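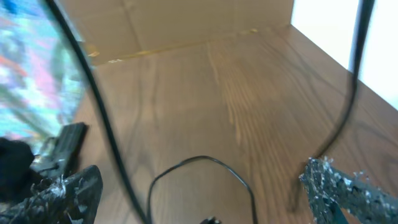
Abb. 1: Tischplatte aus braunem Holz zwischen zwei Greiferfingern.

Prelton-Comicregister, Datenblatt

Inhalt

Das Register verzeichnet 341 Hefte aus kleinen und mittleren Comicverlagen. Erfasst ist, wer an einem Heft gearbeitet hat: Szenario, Zeichnung, Tusche, Farbe, Lettering und Übersetzung. Der Bestand stammt aus der Sammlung Ogilvie und aus dem Nachlass Serkulov. Geführt wird die Datei von Heriberto Lozano, die Angaben zum Lettering hat Kiran Singhal ergänzt.

Dateien

hefte.csv: eine Zeile pro Heft, 14 Spalten
personen.csv: Namen, Pseudonyme, Schreibvarianten
rollen.csv: Zuordnung von Person und Heft
scans/: Impressumsseiten als TIFF, 600 dpi

Kodierung UTF-8, Trennzeichen Semikolon. Leere Felder bedeuten, dass im Heft nichts angegeben ist. Ein Fragezeichen steht für eine Zuschreibung aus zweiter Hand, etwa aus einem Leserbrief oder einer Verlagsanzeige.

Erfassung

Maßgeblich ist das gedruckte Impressum. Widersprechen sich Umschlag und Impressum, steht die Umschlagangabe in der Spalte „abweichend“. Pseudonyme werden nur aufgelöst, wenn die Person selbst sie öffentlich gemacht hat. Nachdrucke bekommen eine eigene Nummer und verweisen auf das Original. Variantcover gelten nicht als eigenes Heft.

Bekannte Lücken

Bei den Workville-Heften fehlt die Farbe fast durchgehend, der Verlag hat sie nie ausgewiesen. 3 Impressumsseiten sind herausgerissen, die Datensätze sind in der Spalte „zustand“ mit „defekt“ markiert. Übersetzungen aus dem Spanischen sind noch nicht gegengelesen.

Änderungen

Im Juni wurde die Spalte „tusche“ von „zeichnung“ getrennt. Ältere Auswertungen, die beide zusammen lesen, müssen angepasst werden.

Nutzung

Die Tabellen dürfen mit Quellenangabe weiterverwendet werden. Für die Scans gilt das nicht, Anfragen dazu bitte an Heriberto Lozano. Korrekturen bitte mit Heftnummer und Seitenangabe einreichen.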